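Looking After Hex Keys and Driver Bits

A worn bit does more damage than a dull saw. Once the corners round over, it slips out of the screw and takes the head with it. Check the tips under a good light every 30 jobs or so, and throw out any that look shiny or twisted at the edges.

Wipe bits and keys with a dry rag before they go back in the case. If they've been used outdoors, add a drop of light oil and wipe again. Don't leave them oily, or they pick up grit.
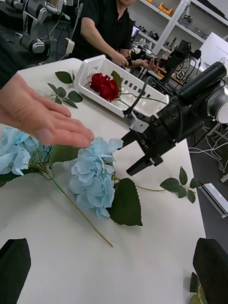

For hex keys, push the key all the way into the socket before you turn it. Use the short arm in the screw and the long arm as the handle for the final tightening. Never slide a pipe over the end for more leverage.

If the tip of a key has rounded, grind it back square. Go slowly and dip it in water often, as overheated steel turns soft. Keep inch and metric keys in separate holders.

Ajith Mathew, updated August 2025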